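Support > Closed Tickets > Order Portal > Export Errors
Search tickets Enter keyword or ticket no.

Order export to Lurkberg stops at row 376
2025-04-09 | Posted by Baiba Kļaviņa, Dreltska Service Desk

The customer, Anozie Headwear and Home, reported that the nightly order export to the Lurkberg accounting system ended before completion. The file should have held 1000 rows. It closed at row 376 with the message "field length exceeded."

Femi Balogun reproduced the fault on the test server using the same file. Restarting the export service had no effect. Raising the timeout from 600 seconds to 1000 also had no effect, and the original value was restored. 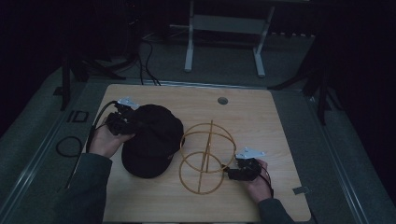
Inspection of row 377 showed a product note containing a line break pasted from a supplier's spreadsheet. The export treated everything after the break as part of one field. Asabe Bashir removed the line break and ran the export again. All rows were received by Lurkberg.

The customer has been advised to use the plain text option when pasting product notes. A request to strip line breaks on entry has been passed to the portal team for the May release.

Status: Closed. Approved by Saeed Rashti.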